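Why I Finally Learned to Make Bread Without a Recipe

6 min read

Print | E-mail

So I've been baking bread for a while now, and until last December I had never once made a loaf without a printed page propped against the toaster. I mean it. I had the same sheet of paper for years, so floury you could have sprinkled a counter with it, and if it went missing I'd order takeout.

What got me off the page was a move. We left the old apartment for a place up in Vitley, which is a good deal higher and a whole lot drier, and my trusty loaf just stopped working. The dough was stiff as modeling clay. The crust cracked in weird places. I made it three times exactly as written and got three bricks, and the third one I sawed up for croutons and it was even a bit much as croutons.

Flour is thirstier than you think

My old flour came from the supermarket. In Vitley the co-op sells one from a mill called Furar, and it drinks water like crazy! The sheet said 300 grams of water and I'd always poured 300 grams of water, end of story. With the Furar flour I kept adding splashes until the dough felt the way I remembered it feeling, and when I weighed the jug afterward I'd used 342. That's a lot of extra water. I would never have dared if I'd been reading along.

That was kind of the moment for me. I'd been treating the number as the thing to get right, when my hands already had a pretty good idea (years of doing the same loaf will do that, even if you're not paying attention).

What I pay attention to now

Mostly stickiness. Right after mixing I want the dough to grab my fingers and then let go, a bit grudgingly. If it doesn't grab at all I wet my hands and squish some more water in. If it grabs and keeps grabbing, I leave it alone for half an hour before I do anything drastic, and a lot of the time it sorts itself out.

Then the smell. Early on it smells like wet flour and nothing else. Later there's something a bit like yogurt, and if it starts to remind me of nail polish I've waited too long. I've baked it anyway, plenty of times. It made good toast.

The one thing I still struggle with is the second rise. Everybody says to poke the dough and watch how quickly it springs back, and I poke and I watch and I still couldn't tell you. My kitchen sits at 23 degrees in the afternoon (my thermometer is an old Ogura that only does Celsius, I've gotten used to it) and drops like a stone after dark, so the same dough can take one hour or three. I just look at it a lot.

Shaping is where I got lazy, and then got better. I used to flour the surface like a snowstorm. Now I use hardly any, drag the dough toward me with the sides of my hands, turn it, drag it again. A little bit of stick is what pulls the top tight — with too much flour it skates around and stays floppy. Stone is lovely for this if you have it, and wood is fine too.
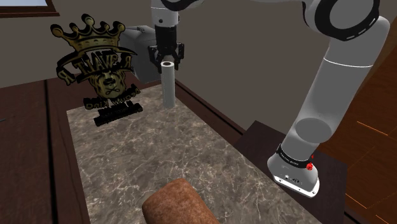 Salt, and the loaf I forgot it in

I still weigh the salt. Call me a coward! But I left it out completely one morning while I was on the phone, and the dough rose like a balloon and the bread tasted of cardboard. We ate it with very salty butter and olives and got through it.

So these days the salt goes into a little dish first, before I touch the flour, and if the dish is still full when I'm washing up I know I've messed up. I bake in the lidded Zitent pot I've had forever, lid on until I can smell crust, lid off until it's darker than I'm comfortable with. The old sheet of paper is in a drawer somewhere. Next I want to try rye, and I'll probably be back on a recipe for that one, at least for the first few.

Recent posts

The soup I make when the fridge is empty
14 things I keep in the freezer door
Moving with a sourdough starter on my lap
Butter dishes, and why mine has no lid
My first garden at altitude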